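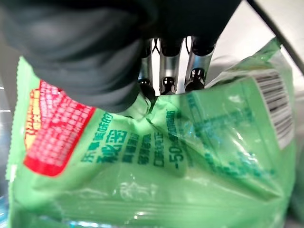
这两天在清办公室茶水间的零食柜,顺手把过程记一下,给同样要管公共零食的人参考。先说袋装零食,这一类最占地方,也最难看清楚是什么。绿袋子的这款印着很大的“秘密”两个字,远看只认得这两个字,左边红底白字那一块一行挨一行,小得要凑近了读。袋子又反光,柜子里灯一打,更看不清。所以我现在的做法是所有袋装的都另外贴一张白标签,写品名和到期月份。

标签用最普通的不干胶纸,手写。之前试过标签机,打出来的字太细,贴在亮面塑料上不显眼。油性笔写大一点,站着就能看见。

标签贴的位置也要统一。我都贴在正面右上角,竖着放进盒子以后露出来的正好是这一块。贴在中间的话,前面一袋一挡就白贴了。

柜子的情况:一共4层,最上面那层我踮脚才够得到。以前是谁买了谁往里塞,饼干压着海苔,茶包和辣条混在一起,拿一样东西要先搬出来半层。

第一步是全部拿出来,摆在长桌上。不要一层一层弄,一层一层弄的结果是把上层的东西挪到下层,下层的再挪上来。全拿出来之后桌子不够放,借了打印机旁边的矮柜。

拿出来以后先看日期。日期在袋装零食上没有固定位置,有的在背面,有的压在封口那一条上,有的写“见封口处”,到封口处一看又磨掉了。磨到认不出来的一律不留。

过期的装了一个大纸袋。里面最老的是一包苏打饼干,在柜子最里面贴着墙,拿出来的时候盒子已经被压成扁的了。

还没过期但是当月到期的,单独放一个托盘,摆在咖啡机边上,写“先吃这边”。下午四点以后基本就空了,比在群里发通知有用。

第二步是分类。我分得很粗:甜的,咸的,辣的,冲泡的。有人建议按牌子分,试了一下不行,同一个牌子既有糖又有豆干,找东西的人脑子里想的是“想吃咸的”,很少想“我要吃某某牌”。

坚果放在咸的那一层,不过单独用一个带盖的盒子,盒盖上写明“坚果”。同事里有过敏的,Ayodele Ugwu就是,他以前每次拿饼干都要先翻一遍旁边有没有散的花生碎。现在盒子分开,他说方便多了。

糖果不要放最下层。去年夏天柜子底下靠近冰箱散热那一侧,一整袋软糖粘成了一块。现在最下层只放瓶装水和备用的纸杯。

盒子用的是Ralusetti的透明长盒,一百块钱预算里大部分花在这上面。买之前记得量柜子深度。我第一次没量,买回来的比柜子长,门关不上,退掉重买的。柜深40厘米,买刚好40的也不行,柜门内侧有铰链,要再短一点。

有人问为什么要透明的。因为补货的人只看一眼,看得见底就知道该补。用过一阵子布筐,挺好看,但是空了三天都没人知道。

袋装零食在盒子里竖着放,像放文件夹。鼓的袋子和扁的袋子分开,混在一起放不直,鼓的会把扁的挤到盒底去。

膨化类不要竖着硬塞,容易压碎。我给它们留了半层,平放,最多叠2层。叠到三层,最下面那袋吃的时候就是粉了。

说一下开过的袋子,这是公共零食柜最麻烦的部分。规矩是开了就放进右手边的密封罐,罐子满了就不要再开新的。能做到一半,剩下一半还是会有人卷一卷塞回原处。

为此买了一把长尾夹挂在柜门内侧。别买那种专门的封口夹,不是不好用,是消失得太快,一个星期以后全在各人的桌上。长尾夹丢了不心疼,文具柜里还有。

锯齿边的袋子撕的时候顺着齿撕,别从中间扯。从中间扯开的口子是斜的,夹子夹不住,豆子撒一柜子。我扫过两次,缝里的要用硬纸片刮。

独立小包装的拆掉外袋再放。外袋占地方,里面的小包倒进盒子,盒子上贴标签写到期月份。但是外袋上的配料表要剪下来,夹在盒子侧面,有忌口的人要看。

配料表那一面如果印得太花,剪下来也不好认,我就拍一张照片放大打印。打印纸裁成名片大小,塞进盒子前面的卡槽里。Ralusetti的盒子有卡槽,这一点我是买回来才发现的。

擦柜子:先用干布把碎屑扫下来,再用湿布。反过来的话碎屑会变成糊。层板边上的油印子用洗洁精兑温水,等几分钟再擦,不用使劲。

擦完一定要晾干再放东西。我中午擦的,开着柜门晾到下班前才往回摆。中间有人路过以为零食取消了,在群里问了一圈,我回了一句晚上恢复。

层高也调了。原来每层一样高,上面空出一大截,下面又塞不进麦片筒。层板的支撑钉可以拔,往下挪一格,麦片和燕麦就站起来了。挪之前先把整层清空,别图省事托着挪。

补货清单贴在柜门内侧,一张表,写品名和打勾的格子。谁拿走最后一包谁打勾。没有打勾的就当还有,我不会每天去翻。三月开始用的,目前漏勾的主要是速溶咖啡。

采购频率改成两周一次。以前每周买,结果是新的盖住旧的,旧的一直没人动。现在补货的时候新的一律往后放,旧的往前拉,和超市一个摆法。

口味方面,辣的消耗最快,话梅最慢。话梅以后不买大袋了。有两个人特别喜欢的那种冷门零食也不放公共柜,请自己买了放自己抽屉。

有人问标签多久换一次。不换,吃完一袋标签就跟着袋子扔了。要换的只有盒子卡槽里那张,换品种的时候抽出来,反面还能再写一次。

还没弄完的是冲泡那一层。茶包来源太杂,有客户送的,有开会剩的,有的连盒子都没有。打算先把没有外包装的归到一个罐子里,写“杂茶”,喝完为止,不再往里加。

冰箱里的先不管,冰箱归另一组人。等杂茶那个罐子见底了我再来更新。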